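4.2 Simplicity as a stated aim in pattern catalogs

The second part of the study looked at how clothing makers describe a plain garment to the people who will sew it. We read 222 entries from the printed catalogs of three pattern houses, Orar, Stirneder and Teixeira, and noted each claim made about ease, cost and wear. Almost all of the entries called the garment simple. Few said what had been left out to make it so.
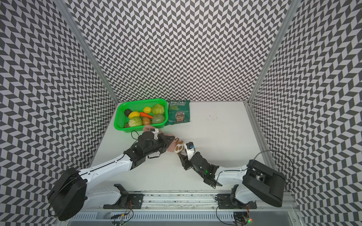
Figure 3. Work surface with patterned surround.

The Stirneder entries relate simplicity to the shape of the garment, while those from Teixeira relate it to the cloth. In both cases the claim rests on contrast, and contrast depends on what surrounds the object being judged. A plain white tabletop set against walls of black-and-white chevron, as in Figure 3, is read as plainer than the same top would be in a bare room. Catalog pages work in a similar way. A straight dress printed beside two heavily trimmed ones was described as "clean" or "quiet," and the same dress printed alone was described by its length and fabric only.

Trim was coded separately. Orar treats any added edging as decoration, and Teixeira allows it as part of the construction when it covers a seam. We followed the Teixeira rule, which gave more stable results between the two readers.

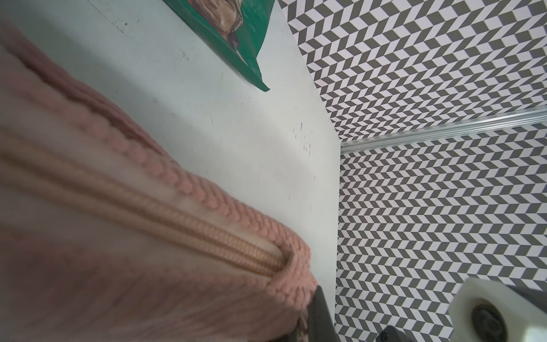 Closures raised a related problem. The catalogs usually list them under notions, apart from the style description, so a garment may be called unadorned while its fastening is the most visible thing about it. Small accessories show this clearly: on a pink pouch with a zipper bordered on both sides by rope-like trim, the closure and the ornament cannot be coded apart. Entries of this type were placed in a mixed group and left out of the comparison with the Sutell sample in Section 5.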